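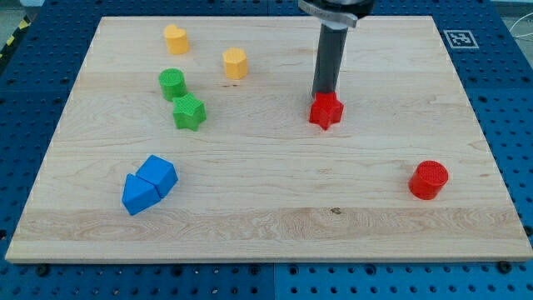 4. Setting up your stretch of the Plultstead Lantern Parade

Read section 3 first if you have not collected your route pack. If you have lost your route pack, read section 3 anyway, with a suitable sense of shame.

4.1 Before the day

1. Find your marker number on the route map. Numbers run downhill from Keltov Square to the river. Every year one group sets up on the map's fold, and every year it is a different group.
2. Check your lanterns. Each Cladby lantern kit holds 10 frames, 11 paper shades and one sheet of instructions in very small type. The extra shade is a spare. You will need it.
3. Fit the shades the night before. Paste needs a full night to dry, whatever the jar says.
4. Charge the battery candles. Real candles were retired in June, after a long discussion and a short fire.

Note: Shades decorated with glitter go in a separate box. The glitter will get into the other boxes regardless, but the gesture is appreciated.

4.2 On the evening

1. Arrive at your marker two hours before the drums start. Vehicles must be off the route by then, including the one you are only leaving for a minute.
2. Stand the poles in their bases and tighten the collars by hand.
3. Hang the lanterns with the open end up. Leave an arm's length between them so they can swing without quarreling.
4. Switch on every candle, walk to the far curb and look back. Replace any that flicker in a way the manufacturer did not intend.
5. Put on your sash. It goes over the right shoulder. The left shoulder is for the Fourie Street band, who feel strongly about it.

Caution: Do not hang anything from the tram wires. This includes banners, streamers and the straw goose.

4.3 When the goose passes

The straw goose travels at walking pace and stops often. Keep children behind the rope and hats out of beak range - the neck is on a spring. When the goose bows to your marker, bow back. A nod will do if your knees object.

Note: If it rains, the parade goes ahead. If it rains sideways, wait for 5 blasts on the horn and take the lanterns indoors, shades first.

For packing up and the return of poles, see section 5.

Route guide revised September 2026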